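Rücken und Schultern locker halten: kleine Tricks für zu Hause

Ich liebe es, wenn der Haushalt dem Rücken etwas Gutes tut! Seit dem Frühjahr probiere ich in meiner Küche in Morkholm alles Mögliche aus, und ein paar Sachen sind hängen geblieben.

Beim Abwaschen einen Fuß auf einen niedrigen Hocker stellen und nach 2 Minuten wechseln, das entlastet das Kreuz herrlich. Schwere Töpfe gehören auf Hüfthöhe, nach oben kommen Siebe und Plastikdosen.

Kirschkernkissen nähe ich selbst: Baumwollstoff, 39 cm lang, gefüllt mit 1000 g Kernen, dann drei Kammern absteppen. So rutscht im Nacken nichts weg!
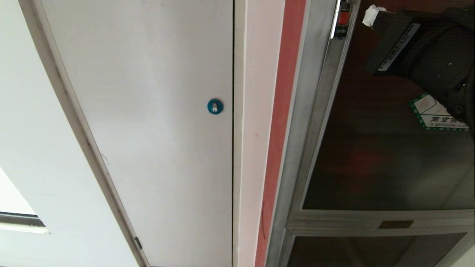 Für verspannte Schultern nehme ich am liebsten den Türrahmen. Unterarm an die Zarge legen, Ellbogen auf Schulterhöhe, einen kleinen Schritt nach vorn und ruhig atmen. Wer lieber an der geschlossenen Tür übt, sucht sich eine glatte weiße Fläche wie diese und bleibt mit dem Arm oberhalb des blauen Schließzylinders, der steht nämlich ein Stück vor. Danach die Seite wechseln, gern morgens und abends.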